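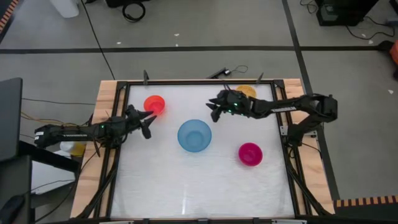 Unit 3: What a two-arm cell costs after you have bought it

Handout, revised May 2, 2018. Read before the budgeting session. Bring a calculator.

Last time we priced the arms. Most of you stopped there, and so do most purchase requests I have reviewed. The quote is the easy number. It arrives as a PDF and it adds up.

1. The quote and the plan

Take the Hidstead case from the packet. The lab asked for a pair of arms, a frame and a table, and allowed 167 hours of staff time for the first year. They logged 249 before the first usable month of work. Was the first figure dishonest? I doubt it. It was copied from the supplier's brochure, where setup is done by someone who has set up the same cell many times.

When you see a labor figure in a proposal, ask who measured it and what they were doing at the time. "Typical" is a sales word.

2. Sizing the work area

Vendors quote reach per arm. You are paying for overlap, the part of the table both grippers can get to without one blocking the other, and I have yet to see that on a data sheet. Draw it yourself, at table height, with the elbows included.

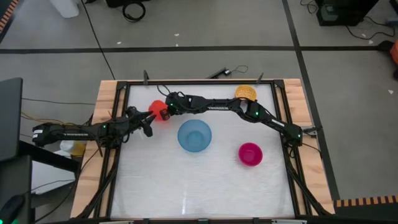

Linier, the second supplier in the packet, sells its larger table with the line "room to grow." Ask what would grow into it. A bigger surface moves the bases apart, and the shared middle gets smaller unless you also buy longer arms. With a red ball up toward one corner and a gripper on either side of it, the whole lower half of the white surface has nothing on it. One moment proves little, so before paying for area, log where the work happens over a full week. Then decide.

3. The lines people leave out

Floor space outside the table. Cable runs and cases need somewhere to go, and you need to walk past them.
Spare fingers and at least one spare servo.
Work surface covering. Treat it as a consumable.
Test objects. Bowls and balls are cheap – the Tierney budget had 280 dollars for them and that was plenty – but somebody has to order them.
Downtime. With two arms, a fault in one usually stops both.

4. Exercise

Plirora's proposal (packet, last pages) claims payback by June of the second year. Rework it with the Hidstead hours in place of theirs and no resale value. State which of their assumptions you kept, and your grounds for keeping each one. One page, typed.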